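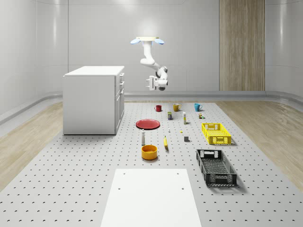

The arm at Skutport had been stopping for a banana since January.

It did not stop for anything else. It would put a mug in the yellow crate, and then another mug, and fetch the plate as nicely as you please. Then it would swing round towards the banana, get within a hand's width, and hang there with its fingers open until somebody pressed the button.

Azlan Yeoh pressed the button. It was in his job description, under 'other duties'.

'Protective stop,' he read off the screen. 'Joint four. Force over limit. There's nothing there for it to push against.'

'There must be something there,' said Ghazal Dehghan, who had written the planner and took these things personally.

'It's air, Ghazal.'

They ran it again in the simulator, where the banana was perfect and had been for two years. The arm picked it up and put it in the black crate. They ran it 900 times overnight and it picked up the banana 900 times. In the morning Ghazal printed the result and stuck it on the door of the real cell, at a height where the arm might see it.

Then the real arm stopped at the real banana, and Azlan pressed the button.

Head office in Dronby sent Leonora Saludo, from safety, with a hard case and a packed lunch. She asked to see the stop log. There were 664 entries.

'And what did you do after each of these?'

'Reset it,' said Azlan.

'All of them?'

'I was on leave for some.'

Leonora wrote for quite a long time. She then locked off the power, hung her own padlock on the isolator and put the key in her cardigan, where it stayed until after lunch. Ghazal said that the simulator showed no fault. Leonora said she was very glad for the simulator.

At ten past two she went up the stepladder with a torch. The cable to the gripper ran down the outside of the arm, held on with ties, and one tie had been put in the wrong place by someone who had gone to work at Skaltau and could safely be blamed. Whenever the wrist turned far enough to take something lying lengthways, the cable pulled tight over the elbow. The arm felt the tug, decided it had hit a person, and stopped.

'So it's been working,' said Azlan.

'That part has.' She moved her thumb so they could see. The outer jacket was worn through and there was copper showing. 'This part hasn't.'

Azlan thought about the button, and how often he had leaned in past the guard to reach it with his tea in the other hand.

'There's no cable in the model,' Ghazal said after a bit. 'I left it out. It made everything slow.'

'You might put it back,' said Leonora.

The new cable took four days to come. The banana took rather less, and Azlan had to go out for another.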